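Zutden starts recording robot repair examples at its Inskip workshop

Zutden, the electronics refurbishing company, has begun recording examples of computer disassembly and parts handling at its Inskip workshop, with the aim of training a robot arm to do some of the bench work now done by hand. The recording started in April and will run through the summer.

The project is called Potex. So far the team has saved 529 examples, each one a complete run of a single short task with an operator guiding the arm from start to finish. The target for the first release is 2,000.

"We wanted to start with the jobs our technicians do all day," said Hortensia Nina, who leads the project. "Take a memory module out, put one in, unplug a cable, move a small part from one place to another. They are short jobs, but the arm has to get every one of them right."

The operators work in pairs. One guides the arm and the other keeps the log, noting the task, the starting position and whether the run was completed. After a set they trade places. Sessions last 54 minutes, followed by a break, and the two pairs on the rota cover the morning and the afternoon.
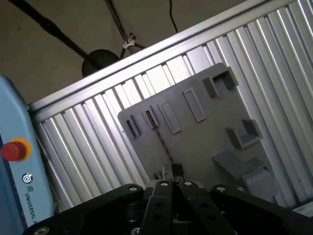
Rosaura Tello, who trained the operators, said the first weeks were slow. People who are quick with a screwdriver are not always quick when guiding a gripper, and several early runs were thrown out for being too hesitant. A learning system trained on hesitant examples tends to pick up the hesitation too, so the team now asks each new operator to practice for a full day before any of their runs are saved.

Failed runs are kept if the operator recovers. If a part slips and the operator picks it up again and finishes, the example goes into the set with a note. Runs that are abandoned halfway go into a separate folder, which the team may use later to teach the system to recognize when something has gone wrong.

There are 16 tasks on the current list. Some are done on printed fixtures, where the shapes are simple and can be changed from one week to the next. Others are done on desktop computers taken from Zutden's own stock of returned office machines. The team moves the fixture and the computer to new positions between sets - a few inches one way, a slight turn the other - to keep the system from learning a single layout by heart.

Cameras cover the work from more than one angle. A fixed view shows the arm, the table and the parts together, and a close view from the gripper shows what is happening at the fingertips. Both are saved with the arm's joint positions and the opening of the gripper, all on the same clock. Edileuza Brandão, who handles the data, said matching the clocks took longer than any other part of the setup. A small delay between a camera and the arm is hard to spot by eye, she said, but it can spoil a whole afternoon of recording.

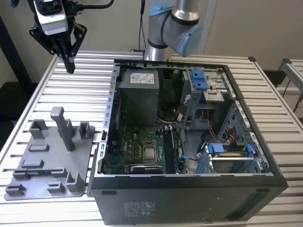

Checking the examples

Every run is watched once by someone who did not record it. The reviewer marks the moment each step begins and ends, writes a one-line instruction to go with it, and flags anything odd. Most flags are minor, such as a wrong task name in the log or a run that was started before the arm had returned to its rest position.

Flor Tamayo does most of the reviewing. She said the written instructions have needed more care than expected. In the first batch, one operator wrote "take out the RAM," another wrote "remove memory" and a third wrote "pull the stick." The team decided to keep the different wordings, on the grounds that workshop staff will not all use the same phrase either, but it did drop those that could mean two different actions.

Memory slots have been the hardest area. The space above them is tight, cables often hang close by, and the fingers can block part of the close view at the moment of contact. Operators are now told to pause briefly before gripping and to approach from directly overhead where the case allows it.

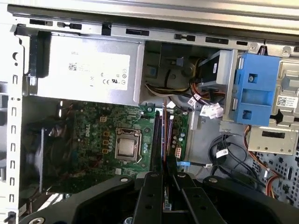
The gripper over the motherboard of an open desktop computer during work on the Potex project.

What comes next

A first version of the system will be trained once the set reaches its target, and will be tried on the fixture tasks before it is given a computer. Zutden has not set a date for using it on customer machines. Nina said any such use would come after a trial with a technician standing at the bench.

The parts supplier Cakuda, which shares the Inskip building, has agreed to lend cases in other sizes for a second round of recording. Those sessions will add side panels and drive brackets to the task list, along with tool use if a suitable holder is ready in time.

Wálter Guzmán, the workshop manager, said repair staff have been invited to take a turn at guiding the arm. The open session is held on Thursday at 3 p.m., and staff can sign up at the front desk.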